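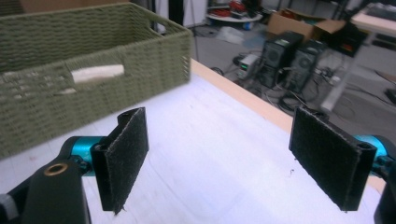 Maximiliano Farías respondeu que a garra esquerda perde o rastreio sempre que o pulso gira rápido, e pediu para eu baixar a exposição para 448.

Baixei, e melhorou bastante! O Monora ainda descartava episódios no começo da demonstração, então repeti tudo bem devagar. Com os dedos da esquerda já dentro do cesto verde, em cima do pano creme, fiquei paradinha uns segundos (dói o braço, viu) e o log não reclamou.
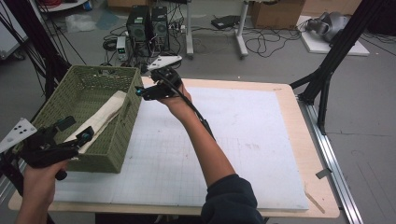

A latência da direita continua em 200 ms. Troquei a porta USB e reiniciei o Ekix, mas no episódio 687 travou de novo, com a garra da direita erguida perto do meio da mesa. Anexei o log.

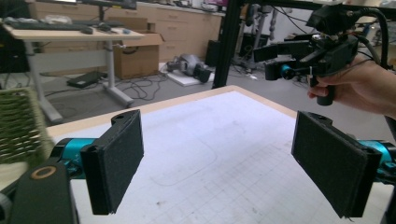

Pendências

Recalibrar a direita e gravar mais 100 episódios.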